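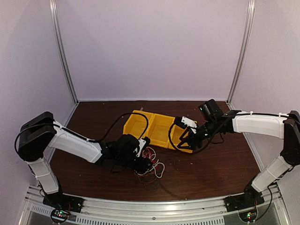

Figure 1. The two-arm cell with the three-part yellow bin and the wires for the sorting task.

Project Werkeck: what would a second cell cost?

Our team spent the term working with the two-arm cell, and we loved it so much that our report is really a shopping plan! The task is wire sorting. Red, white and other colors start in a heap and should end up in separate compartments. We wanted to know what the department would have to pay to build a second station for next year's group, and which parts are worth the money.

We got two quotes for the frame, floor and walls. Sterkus asked for 1879 dollars and Stustska for 1762. The cheaper one also comes with the front rail already cut, so that was an easy choice – and it left us a little extra for cameras.

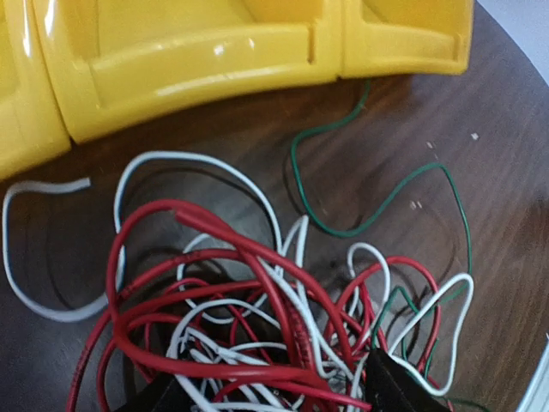

Wire is the cheap part of the budget, but please don't skimp on it. Thin wire and thick wire behave so differently that you want both, in several colors, and we put down 38 dollars for a mixed set from Bravo. Bins are 20 dollars. Get the glossy yellow kind if you can, they look great against a dark floor (glare is something to test before you buy lamps, though).
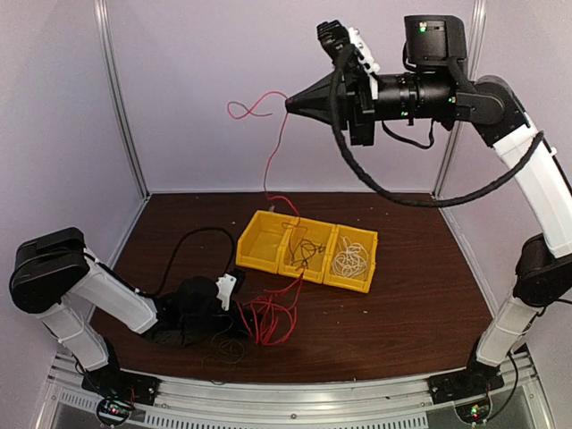 Cable sleeves and ties should get their own line in the plan. We forgot them in our first draft in February and had to redo the whole table. Spare gripper fingers are still open – we are waiting for a price, and the arms themselves go through the department's own order.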